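Prosska 家用洗衣机 安装与首次使用
第 3 节 调平、进水与第一次洗涤

打印本页 | 用电子邮件发送 | 分享 14 | 评论 6

这一节由 Sarmīte Org 整理,译自 Vastent 维修站的内部讲义,和随机附带的小册子有几处出入。小册子写得很乐观,好像每家的地面都是平的,每家的水压都合格。请先假定自己家不是这样。

3.1 拆运输螺栓

1. 机器背面的运输螺栓要全部拆掉,连同橡胶套一起抽出来。
2. 用附带的塑料盖封住螺栓孔。
3. 螺栓装袋留好,搬家时还要用。

注意:小册子说“忘拆螺栓时机器会自动提示”。我们没有见过这个提示。见过的是机器从墙边一路挪到门口。

3.2 调平

1. 把机器推到最终位置,再开始调脚。在别处调好再推过去,等于没调。
2. 先松开锁紧螺母,旋转地脚,用水平尺分别量前后和左右。
3. 双手按住顶盖的对角,轮流下压。只要有晃动,就继续调。
4. 拧紧锁紧螺母,再压一遍。

市面上卖的防震垫,宣传说能“消除一切噪音”。机器没调平,垫什么都没用;调平了,多半也不需要垫。瓷砖地面打滑的,可以用薄橡胶片,厚的软垫反而会让脱水时摆幅变大。

3.3 接进水管和排水管

1. 关总阀。旧管子不要接着用,哪怕看上去还很新。
2. 确认接头里有密封圈,用手拧紧,再用扳手补四分之一圈。
3. 排水管挂到规定高度,不要插得太深,插深了会倒吸。
4. 开阀,拿一张干纸巾绕接头擦一圈。纸巾湿了,就拆下重装,别指望它自己会好。

注意:请不要在接头上缠一大团生料带。密封靠的是垫圈,缠得太厚只会让螺纹歪着咬合。

3.4 第一次洗涤

1. 空机运行一遍高温程序,不放衣物,放少量洗衣粉。
2. 程序走完后开门散气,擦干门封的褶皱。
3. 第二次再放衣物,先洗旧毛巾一类不心疼的东西。

所谓“首洗专用清洁剂”,Pevora 牌的和 Rozīte 牌的我们都试过,同普通洗衣粉比不出差别。愿意买也行,不会伤机器。

表面起绒的织物要单独说几句。这类布吸水多,甩干时容易团在一侧,机器会反复重新分布,程序时间越拖越长。

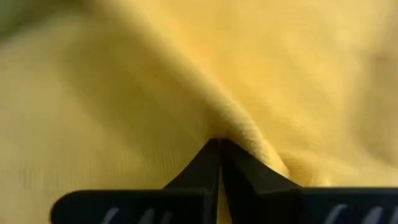
装到滚筒容积的三分之二就该停手。面板上那个“智能称重”只能当参考,同一堆衣服干着称一次,淋过雨再称一次,它给出的建议用量完全不同。洗涤剂请按包装上最低一档放,不够再加。多数人放得太多,漂不净,然后又去买柔顺剂来补救。

3.5 程序时间

面板显示的时间是估算值。水温低、水压小、衣物偏心,都会往上加。“快洗”程序适合只穿过一次、没有明显污渍的衣物,拿来洗床单是在骗自己。“节能”程序时间最长,这不是故障,它用较低的水温配较长的浸泡。要不要信它标的节电幅度,请看自己家的电表。

3.6 晾干与叠放

1. 程序结束后尽快取出,闷在筒里一夜就得重洗。
2. 抖开再晾。折痕在湿的时候容易去掉,干了要靠熨斗。
3. 深色翻面晾,针织类平铺。
4. 摸着凉的,就是还没干透,不要收进柜子。
5. 叠之前腾出一块干净平整的台面,按种类分堆,省得叠到一半再找地方。

注意:立着叠、卷着叠、按颜色排成一列,都只是摆法不同。有些收纳教程说换个叠法能让布料“更耐用”,我们没找到依据。布料磨损主要发生在滚筒里和烘干时。

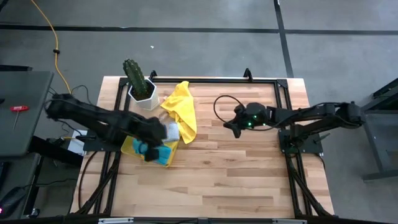

Helju Dambrauskienė 来信说,她不同意 3.6 的说法:毛巾卷着放了几年,边角确实比对折的整齐,折线处也没有发硬;她还认为 3.4 里把首洗清洁剂一笔带过太草率,水硬的地区情况可能不一样。

第一点我们保留意见,整齐和耐用是两回事。第二点说得有道理,讲义是在软水地区写的。水硬的用户请在首洗时把洗衣粉加一档,并且每月空机高温运行一次。

3.7 出现以下情况请停机

- 脱水时机身移位
- 底部有水迹
- 有焦味
- 门锁在程序结束后仍打不开,等十分钟也没有变化

先断电,再关水阀,然后打电话。请不要反复重启。重启有时能让故障代码消失,但故障还在,师傅上门时反而无从查起。打电话前把代码抄在纸上,型号标签在门框内侧。

相关内容
第 2 节 开箱与搬运
第 4 节 过滤器与门封的清理
第 5 节 故障代码表
烘干机该不该叠放在洗衣机上面
最近更新:硬水地区补充说明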